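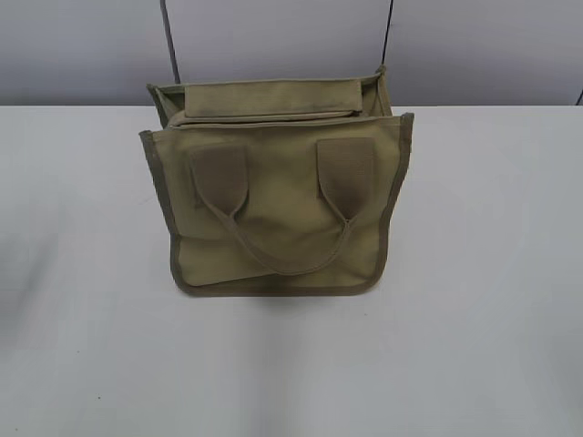
Winter flights between Riis and Lonow will start again in December and run right through to spring, Ragnheiður Lund told a packed airfield meeting, and the room broke into applause before she had got to the end of the sentence.

It is cracking news for anyone who has spent a dark afternoon at the Riis terminal watching the board change from "delayed" to "cancelled". The winter link was dropped after the old runway lights failed their inspection, and since then the timetable has stopped dead every autumn. Now the lights have been replaced along the full 1068 metres of runway, the approach procedure has been approved, and Drodine has put its name to a contract to fly the route.

The airline will operate 5 return flights a week with an eight-seat twin-engine aircraft. The first departure leaves Riis at 7.40am and the last one back from Lonow goes at 5.15pm, so a full working day on the mainland is possible again, with time for a decent lunch thrown in. On the quieter days there will be a single rotation in the middle of the day. Drodine says the trip takes 60 minutes from doors closed to doors open, taxiing included.

Anyone who has made the journey by sea in January will know what that means. The ferry is a fine boat with a lovely crew, and it will still be carrying nearly all the freight and most of the people, but it needs the whole morning to get across and it doesn't always go.

The lighting job itself was finished ahead of schedule, and what a difference it makes! The old lamps ran off a cable laid when the airfield opened, and damp got into the joints every year. The new ones are LED units on two separate circuits, so that a fault on one circuit still leaves every other lamp burning. The slope indicators at both ends have been changed too, along with the beacon on the hangar roof, which can now be seen from the harbour. Trenching was done at night so the summer flights could carry on, and only a handful of departures had to be moved.

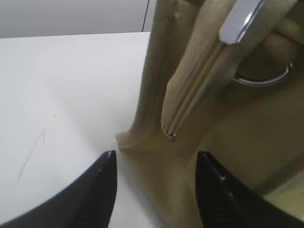 It was the morning departure that mattered most to islanders, Bevan Hinds told the meeting, and a timetable that got people to Lonow at noon would have been no use to anyone with a hospital appointment. He had kept all his letters from the last two winters, he added, and on three occasions he had crossed the day before and paid for a hotel to be sure of arriving.

Drodine seems to have listened. The first draft of the timetable had the early flight starting from Lonow, with the aircraft parked there overnight. That has been turned round, and the aircraft will now sleep in the Riis hangar, which means a pilot and an engineer will be based on the island for the season. Both posts have been filled. The engineer is moving over with her family, so the school gains two pupils as well.

Handling at both ends goes to Fastgate, which already looks after the summer services. Check-in will close 20 minutes before departure in winter, as it does in summer, and the desk at Riis will open an hour ahead of each flight. The café is a different matter. It has been shut out of season for as long as the winter flights have been gone, and the lease is still being discussed. A hot drinks machine is promised as a stopgap, which got a groan or two from the back rows, though there was plenty of good humour about it.

Fares have not been published yet. Drodine expects to open bookings by the end of next month, and residents will be able to use the same discount card they use in the summer, with no need to apply again. Cards that ran out during the gap can be renewed at the airfield desk or by post. There will be no change to the baggage allowance, but on an aircraft this size everything has to be weighed, hand luggage included, and passengers with bulky items are asked to ring first. Skis and cellos were both mentioned at the meeting. The answer in each case was "probably, but please call".

Fog remains the big question, of course. Riis sits in a bowl of low ground and the sea mist likes to settle in it at breakfast time. The new satellite-based approach lets pilots come down lower before they need to have the runway in sight, and on the airfield's own records that would have saved a good share of the flights lost to cloud in the last full winter season. It won't save all of them. On days when the aircraft can't get in, passengers will be moved to the ferry at no extra charge if there is one to catch, and otherwise to the next flight with free seats.
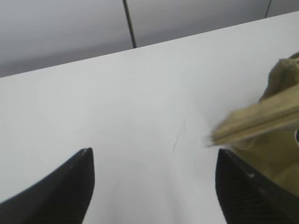
Crosswinds are the other thing to watch. The single runway lies almost east to west, and a strong northerly can close it however good the lights are. Drodine's pilots have been over twice already to practise, including one blustery evening session that drew a small crowd to the perimeter fence, and more training flights are planned before the service begins. Residents on the Hallow side may hear aircraft after dark during that period. All of the practice landings will be done by 9pm.

There was some sharp questioning about money, and rightly so. The contract runs for two winters with an option on a third, and the support payment drops as more seats are sold. Walid Haddadin wanted to know what would happen if the flights went out half empty. The reply was that the service is guaranteed for both winters whatever the numbers, with a review after the first. He said he would hold them to it, and that he had booked his daughter's wedding guests on the strength of it.

Celeste Azevedo asked about the late ambulance flights, which have had to rely on helicopters for anything after sunset. These can use the runway again as soon as the final lighting certificate arrives, so they may well be back before the passenger flights are. That got the second big round of applause of the evening – louder than the first, if anything.

An open afternoon at the airfield is planned for later in the autumn, with the aircraft on show outside the hangar if the weather is kind. The lights will be switched on at dusk for everyone to see. Parking is limited, and the harbour bus will make an extra stop at the terminal gate. The draft winter timetable is on the noticeboard inside the terminal, and comments on connection times can be left at the desk until bookings open.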